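Search this repository Search

# Imora Bag-Packing Set: Known Fault Notice

Maintained by the Drovarholm Household Manipulation Group. Issued Jan 17, 2023. Contact: Milagros Tejada, data steward.

## Summary

This release contains 1884 episodes of a single-arm robot placing household items into paper bags and taking them out again. During review, Severino Bravo identified a fault affecting 200 episodes. The affected episodes remain in the release and are marked `wrist_occluded` in the index file. Users should read this notice before training on them.

## Description of the fault

In the affected episodes, a strip of white material hangs in front of the wrist camera and crosses the gripper. The controller continued to report a clear view throughout. The occlusion check compares average brightness against a fixed threshold, and pale material over a pale table covering did not reach it. The arm was therefore permitted to move while part of the bag opening was hidden from the camera.
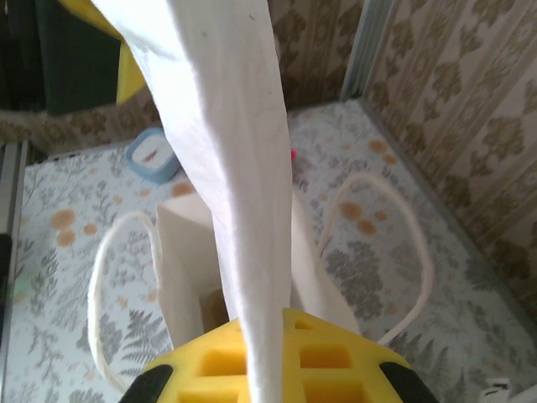
## Safety events

The review found 2 events in which the gripper closed on a bag handle and the arm continued to lift. In both, the operator used the stop button. No injury was recorded. Handle loops standing close to the gripper should be treated as a snag hazard, particularly when the strip covers the center of the view.

## Corrective action

- The brightness check has been replaced by one that compares each view with an unobstructed reference - the threshold is set separately for each table covering.
- Lift force is now limited until the operator confirms that the handles are clear.
- Operators inspect the wrist before every session and sign the station log.

Theerawat Rattanakul approved these changes for the Siltmont station in November. The Ngata station has not yet been updated.

## Recommended use

Marked episodes are suitable for work on occlusion detection. They should not be used to train grasping policies or to report success rates. Object labels inside the bag were assigned from the operator's log and may not be verifiable from the wrist view.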